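Fasmont Serving Tray, Green, Rectangular

Tested over one January in a shared kitchen and on a light wooden table in the room next to it. The tray replaces a Pallent model of the same length that warped in the dishwasher. It weighs 550 g on our scales, against a stated 142 g more for the Pallent.

The sides are raised all the way round, and the base is flat. Long utensils can be laid from back to front without overhanging, which was the main requirement. Loaded with 2,000 g of water in sealed bottles and lifted by the short sides, the base bowed slightly at the centre and returned to flat once unloaded. 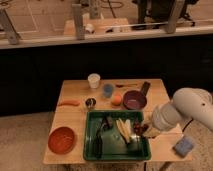 Footprint is the weak point. On a small table it uses most of the front portion, and cups, a saucepan and a bowl have to go behind it or beside it. Orsolya Hegedűs, who shared the testing, would take the next size down for that reason. I would keep this one, as the smaller Fasmont is too short for our tongs.

Cleaning: the inside corners are rounded and wipe out with a cloth. Turmeric left overnight marked the base faintly. Two washes at the normal setting removed it. The dark green hides tea stains well and shows flour badly.

Stacking is poor. Two trays nest to only half their depth and tend to stick when damp.

Recommended for utensils and dry items. For carrying full cups, the Brundetti has deeper sides and a better grip.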